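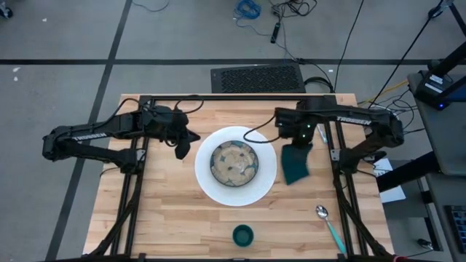 The bowl, the little cup and the spoon with the turquoise handle, on our butcher block.

So I finally caved and bought the Kidora table set, and I've been using it since April, which I think is long enough to have opinions! My friend Ye-rin Seo has had hers for ages and kept telling me to get the teal one. She was right (don't tell her).

The bowl is my favorite by a mile. The rim is a dark blue-green and then inside you get this painted beige and teal pattern with little dark specks, so even plain oatmeal looks like I made an effort. I like it best sitting on a big white plate with plenty of white showing all the way round. It washes up fine with an ordinary sponge, though dried-on egg took me two goes.

The spoon I'm less sure about. Lovely color, nice metal bowl on it, but that handle is LONG and it tips right out of the smaller dishes if you let go. Kyu-ri Sun at the Drindum shop told me the shorter ones sell out first and I believe her.
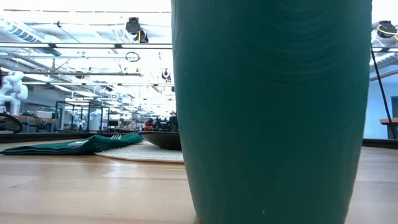 Cups & Tableware

Now the cup. It's matte dark teal with faint ridges on the outside, a bit like wood grain, and I can't stop running my thumb over them. It gets narrower toward the bottom, so it's easy to pick up, but I wouldn't fill it to the top around small kids. Tiny pale specks here and there near the base. I love those, my sister thought they were crumbs.

It looks great next to a dark shallow bowl on a cream woven placemat (mine is from Myung, separate purchase), with a green cloth folded up beside it. I did worry that all that green and teal would be too much, but the pale wood calms it down.

Price was 18 for the cup, and shipping took 5 days to Kovdale. No chips so far, and I've dropped the spoon more times than I'd like to admit. Four stars from me, and I'd buy the bowl again tomorrow.

Posted 20/10/2025 in Kitchen & Table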